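The Grurkley handset is for teaching a small wheeled robot a route by driving it yourself. You hold it like a game controller, you take the robot from one end of the path to the other the way you would like it to go, and every push of the stick is saved alongside what the forward camera saw at that moment. That pairing of picture and steering is what the robot learns from, so please take your time over it and drive like a patient person! Jerky driving makes a jerky robot, I'm sorry to say.

We built the first handset at Skolard for our own use, when Bohumila Kadlec was teaching outdoor routes with a keyboard balanced on her arm (she had strong feelings about it by the end of August). The stick is sprung quite softly, and the speed is on a separate thumbwheel, so you can settle on a walking pace and think only about steering. There is a red button under the left forefinger. Hold it while you drive and the run is recorded; let go and the robot coasts to a stop and the recording closes. If you make a mess of a turn, press the small gray button twice and the last stretch is marked as one to leave out.

The radio is good for 200 meters in the open, less with buildings between you, and we do ask that you walk along behind anyway. Storage is built in and holds 300 minutes of driving. Runs copy off over the cable in the box as ordinary video files with a plain table of stick positions, so you aren't tied to our software if you already have your own.

For a paved route, we suggest driving it at several times of day. Shade moves, and a robot that has only met a path in flat light can be shy of a dark patch on the ground.
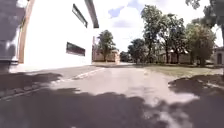
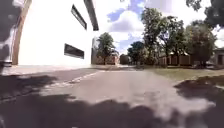
Sun and tree shadow across the pavement, with the lawn to the right.

Imogen Hartley looks after orders and repairs, and she is very happy to talk through whether the handset will suit the robot you already have. Quote part number 3246 if you write to her. The spare battery is 121 and fits the older handset too, provided yours has the sliding door and not the screwed one.

Related items
Mapplebeck neck strap for handsets
Komley bench charger, two bay
Grurkley spare thumbwheel
Skolard carrying case, padded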